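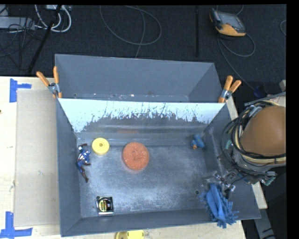
Fig. 1 — Objetos variados numa caixa metálica cinzenta, com uma figura do Capitão América.

Jornalismo Local e Cobertura de Ocorrências
Apontamentos da aula 5 — acidentes, incêndios e buscas
Docente: Nuria Bravo
Versão de 07/10/2020 (substitui a anterior, que tinha a parte dos horários trocada)

1. Retomando

Na aula passada: fontes oficiais, quem fala e quem não fala. Ficou por ver o incêndio no armazém da Takács. Vai ser o caso de hoje, e volta no exercício.

Lembrar: notícia de ocorrência = o que se sabe À HORA em que se publica. Hora no texto, sempre. "Esta manhã" não chega, o leitor pode estar a ler à noite.

2. O caso Takács

Armazém de embalagens na zona industrial de Tarnemard. Alerta às 4h20, fogo dominado a meio da manhã. 47 bombeiros no terreno, 2 feridos ligeiros (um por inalação de fumo, outro com uma entorse). Área ardida: 720 metros quadrados. Uma estrada cortada.

Três versões publicadas no mesmo dia. Resumo:

Versão A (site, 6h10). Título: "Fogo destrói fábrica". Dois erros em três palavras — não era fábrica e às 6h10 ninguém podia dizer que estava destruída. Fonte única, um morador que via o fumo da janela. O morador serve para dizer que viu fumo, para mais nada.

Versão B (site, 9h45). Melhor. Cita o comandante, dá o número de operacionais, diz que a causa está por apurar. Falha: mistura feridos com "assistidos no local". Os assistidos eram mais, e nem todos assistidos são feridos. Perguntar sempre qual das categorias estão a contar.

Versão C (papel, dia seguinte). Texto completo mas o lead abre com a história da empresa. Os feridos só aparecem no quinto parágrafo. Num acidente as pessoas vêm primeiro, depois os danos, depois o resto.

3. Ordem habitual do texto

Lead: o que aconteceu, onde, quando, consequências para pessoas.
Segundo parágrafo: estado actual (dominado? em rescaldo? buscas continuam?).
Terceiro: quem o diz, com nome e cargo.
Depois: meios no terreno, estradas, cortes de luz ou água, escolas.
No fim: contexto, ocorrências anteriores no mesmo local, se houver e se estiver confirmado.

O contexto é onde se erra mais. No caso Takács um dos textos falava de "outro incêndio há poucos anos". Foi noutro armazém, noutra rua, da Predent. A correcção saiu em Novembro, na página 14, quatro linhas. Voltaremos a isto na aula das rectificações.

4. Vítimas

Nomes — só depois de a família estar avisada e com confirmação oficial. Rede social não é confirmação. Uma mensagem de pêsames também não.

Idade: confirmar com a mesma fonte que deu o nome. Se duas fontes dão idades diferentes, não fazer a média (já aconteceu!!). Deixar de fora e voltar a ligar.

Menores: não se identifica. Atenção à identificação indirecta, ex. "o filho mais novo do dono do café da praça" numa terra pequena é o mesmo que dar o nome.

Estado clínico: "ferido grave" e "ferido ligeiro" são termos de quem triou no local, podem mudar no hospital. Atribuir.

Ver também o caso do desaparecido na barragem de Wultholm (texto no dossier). As buscas duraram vários dias e o jornal escreveu "corpo" antes de haver corpo. O homem ainda era dado como desaparecido. Ler para a próxima.

5. Números

Um número sem fonte não entra. Wultholm: um dos textos dizia 3.223 habitantes sem casa de água, quando 3.223 era a população total do concelho. O corte só afectou a parte baixa da vila. Alguém copiou da ficha do município e ninguem releu.

Contas simples: refazer à mão. Feridos + ilesos = total de ocupantes? Se não bate, falta alguém ou sobra alguém.

6. Verbos e palavras a vigiar

"Despiste" é diferente de "colisão". "Extinto" é diferente de "dominado".
"Alegadamente" — não protege ninguém se o resto da frase acusa.
"Tragédia", "inferno", "cenário de guerra": cortar.
"Fonte próxima do processo": próxima como? Perguntar-me antes de usar.
"Ter-se-á despistado": aceita-se uma vez. Um texto inteiro no condicional não se lê.

7. Exercício (entregar na próxima aula)

Reescrever a versão A do caso Takács com a informação disponível às 6h10, que está na folha anexa. Máximo 900 caracteres com espaços. Título até 60. Indicar no fim, à parte, que duas chamadas fariam a seguir e o que perguntavam em cada uma.

Quem faltou à aula 4 faz também a lista de fontes. Trabalhos em papel, nome no canto, não mandem por mail que perco-os.

Leituras: dossier, textos 8 a 11. O 10 está mal fotocopiado, trago outro.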